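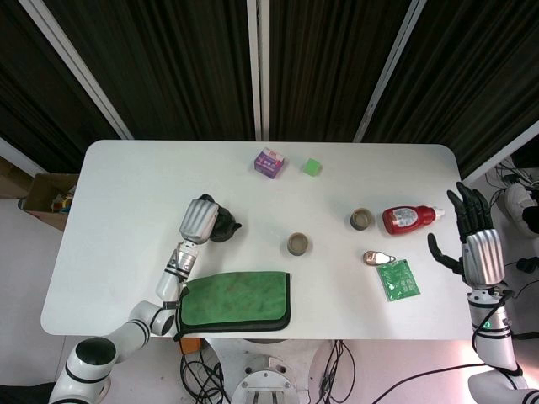 关于房东和宿管到底能不能随时进屋这件事,这个学期我们收到的来信比哪个题目都多,正好Truvthorpe镇新修订的《出租房屋与学生住所条例》从2024年1月15日起施行,这一期就拿出一整栏来慢慢讲。条例里有个词叫“住客自有物品”,范围比很多同学想的要宽:书、锅、被子当然算,图里那样一只短嘴的小黑茶壶也算,桌上那个紫白两色的小纸盒也算,哪怕它在您眼里值不了几个钱。凡是自有物品,检查的人看可以,拿走就要另走一套手续。很多人卡就卡在这里,宿管说一句“按规定先收着”,同学就点头了,过后才想起来问是哪一条规定。

先说说这部条例管谁。从前镇上的规定只管街面上的出租房,学院自己的宿舍归学院守则,合作公寓夹在中间,两边都沾一点,两边又都不太愿意认。修订以后,三类住所写进了同一章:一是私人房东出租的房屋,二是Nilport学院直接管理的宿舍楼,三是由公司代管、专门租给学生的公寓,咱们这里最大的一处就是Nultener公寓。学院守则没有作废,照样有效,只是涉及进屋、检查和扣留物品的地方,守则给住客的保护不能低于条例。换句话说,守则可以对您更宽,不可以对您更严。这一句请您记牢,后面好些事都要绕回到它上头来。

### 进屋之前要通知到什么程度

普通检查,比如看烟雾报警器、看水管、看窗户关不关得严,管理方要提前书面通知。书面包括门下塞的纸条和发到您登记邮箱里的信,楼道里贴一张大告示单独不算,这是这回修订里写得最明白的一处。通知上要有四样内容:哪一间,哪一天的哪个时段,为什么进,来的人属于哪个部门。时段不能写“全天”,也不能写“本周内”。我们手头有一张同学寄来的通知,上面写的是“近期随时”,按新条例这就站不住脚了,不过那张是去年7月发的,旧规定底下还真挑不出大毛病,所以那位同学问能不能追究,我们只好照实回信说比较难。

紧急情况另算。漏水、冒烟、闻到煤气味、屋里有人呼救,管理方可以直接进,事后补一张说明,说明要留在房间里或者交到您手上。有一点请大家体谅,也请大家留神:“紧急”两个字是有边界的。楼上漏水,人家进来关阀门,合情合理;阀门关好了,顺手把衣柜拉开看看里面有没有电炉,这就出了紧急的范围。真看见了违禁电器怎么办?条例的写法是,摆在明面上、一眼就能看见的,可以登记,可以日后按普通检查的程序处理;要动手翻才看得到的,不能当作处罚的依据。

有同学问,我不在屋里,他们能进吗?普通检查可以,通知发到了就行。您要是希望自己在场,可以在通知写明的时段之前回一封信,要求改期一次。改期只有一次,请省着用。我们建议信写得短一点、客气一点,写上房号和您方便的两个时段就够了,犯不着在信里讲道理,道理留到真有争议的时候再讲也来得及。

### 东西被收走了怎么办

这一部分我想说得细些,来信里委屈最多的就是它。

按照新条例,管理方可以当场扣留的只有两类:法律本来就不准持有的,和会马上造成危险的。第一类一般要通知警方,轮不到宿管自己保管。第二类举个例子,插着电、外皮已经破了的电热器,拔下来拿走,没有什么好争。除此之外的东西,哪怕守则里写着“不得存放”,正确的做法是给您一张限期搬离的通知,由您自己处理,寄回家也好,送朋友也好,放到校外去也好。

真的扣了,管理方必须当场或者在进屋当天留下清单。清单上一件一行,写物品、写样子、写放在哪里保管、写找谁领。“杂物一袋”这种写法不合格,您可以要求重写。我见过写得很好的清单,连颜色和有没有磕碰都记了,领东西的时候双方都省心,也见过一张只画了个勾的,真不知道那个勾是什么意思。清单请拍下来,原件夹在租约里,别随手塞进外套口袋,洗一次衣服就什么都没有了。

保管期限是56天。这期间管理方不能丢、不能送人、不能自己用,也不能收保管费。到期之前还要再给您发一次提醒。期限从您收到清单那天算起,要是没有给您清单呢?那就还没有开始算。这一条对放假回家的同学特别要紧,从前常有人假期回来,发现东西早就“按无主物处理”了,往后这个说法用不上了。

违反程序的后果也写清楚了:每一宗最高可以罚1,000元,由镇上的住房办公室开单,罚的是管理方。住客的损失另外算,两笔钱互不相抵。不过我也想替管理方说一句公道话,大多数宿管都是在照着上头发的旧表格做事,表格没换,他们也跟着错。碰上了,先把条例那一页递过去,好声好气地说一句“现在改成这样了”,多半就解决了。

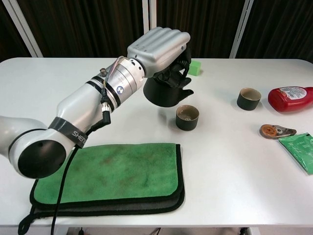

白桌上方的机械手,前臂的深灰色带子上印着“SHEN”字样。

### 几封来信,一并回复

**住在Kurup街合租房的同学问:** 四个人合租,房东说只要有一个人同意就可以进来。这话对吗?

对一半。公用的厨房、客厅和过道,有一位住客当场同意,房东可以进。各人锁着门的卧室,要那间卧室的住客自己同意,室友替您答应是不作数的。要是你们的租约是四个人合签一份,里面又没有写哪间归谁,事情会麻烦一点,趁现在大家和和气气,补一张分房的纸,四个人都签上字,将来用得着。

**住在Nultener公寓的同学问:** 租约里有一条“住客放弃一切接受通知的权利”,我当初签了,还能反悔吗?

您用不着反悔,这一条从条例施行那天起就没有效力了,租约其他部分照旧。公寓那边已经答复我们,新租约会把它删掉,旧租约不再逐份重签。您要是心里不踏实,可以写信请他们出一份书面确认,我们办公室有现成的信稿,来拿就是。

**学院宿舍的一位同学问:** 检查的时候我可以录像吗?

在自己的房间里可以。请把镜头对着房间和物品,别追着人家的脸拍,更不要一边拍一边发到网上去。录像是给自己留个凭据,一旦发出去,味道就变了,有时反倒给自己惹来另外一桩纠纷。学院守则里有一句“检查过程禁止拍摄”,依我们的理解,这一句比条例严,用在您自己的房间里恐怕不成立。我们已经去信请学院说明,还没有收到正式答复,收到以后会登在下一期。

**还有一位没有署校区的同学问:** 校园保安和宿管一起来敲门,是不是就成了搜查?

保安陪同宿管做普通检查,性质没有变,适用的还是上面那些通知规则,而且通知上要写明保安会来。如果保安单独来,又没有紧急情况,您可以隔着门请他说明来意,可以不开门。如果来的是警察,那就完全是另外一套法律了,这一栏里讲的都不适用。您可以礼貌地问有没有法院的文件,看清楚上面的地址是不是您这一间,其余的话少说,尽快联系律师或者我们的值班电话。请千万不要用身体去挡门,这么做对您一点好处也没有。

### 想查原文,或者想找人聊聊

条例全文在镇图书馆二楼的地方文献架上有纸本,进屋与检查是第6章,篇幅不长,字也印得不小,泡杯茶的工夫就能翻完。我们把这一章单独印了小册子,放在学生中心进门左手边的架子上,各宿舍楼的信箱旁边也有,拿光了请告诉我们一声,再去补。小册子最后一页是空白清单,东西被收走而对方又没带表格的时候,您可以把它递过去请人家填,填好了双方签字,各留一份。

咨询时间和上学期一样,下午开门,傍晚关门,在学生中心293室。不用预约,来早了外面有椅子。请带上租约、收到的通知和您拍的照片,如果什么都没带也没关系,先坐下来把事情从头说一遍,咱们再一起看缺什么。咨询免费,谈话内容不会转给学院,也不会转给房东。

还有一件小事,差点忘了写。上一期讲押金退还的那篇,把递交申请的地方印成了镇公所一楼,其实去年秋天已经搬到后面的附楼去了,害得几位同学多走了一趟,实在对不住。附楼从停车场那一侧进门,走正门是绕不过去的。

学生租住法律咨询室 供稿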